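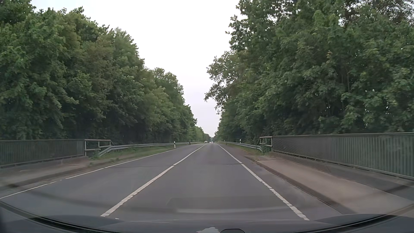

Home | Storage | Replication | Glossary

Jul 25, 2021
By Seul-gi Kwon

Replication lag is the gap between the moment a row is written on your primary database and the moment it shows up on a replica. I get asked to define it so often that I gave in and wrote this entry (with examples from Plavow, the database I look after at Cenedance).

Most replicas copy changes asynchronously. The primary commits, writes to its log, tells the client all is well, and ships the log entry afterward. On a quiet day our lag sits at 20 milliseconds. During the January import it climbed to more than 400 seconds, and the support desk kept seeing orders as unpaid when they'd been paid for ages!

The usual suspects are long transactions, tables with no primary key, and a replica on smaller hardware than its source. Ours was the second one, a 285-column monster called Seol that I still don't like opening. 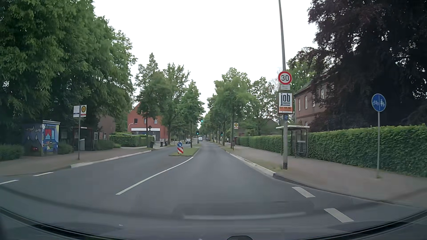
Measuring lag is trickier than it looks, too. Many tools compare timestamps, so an idle primary can make a healthy replica look hopelessly behind. I prefer a heartbeat table: write the current time every 2 seconds on the primary, read it on the replica, subtract. Keep the clocks in sync or you'll get negative numbers, as we did with the Bodcombe replica.

Synchronous replication closes the gap but makes every commit wait for the replica, and I'd only use it for data you can't bear to lose.

Last updated by Seul-gi Kwon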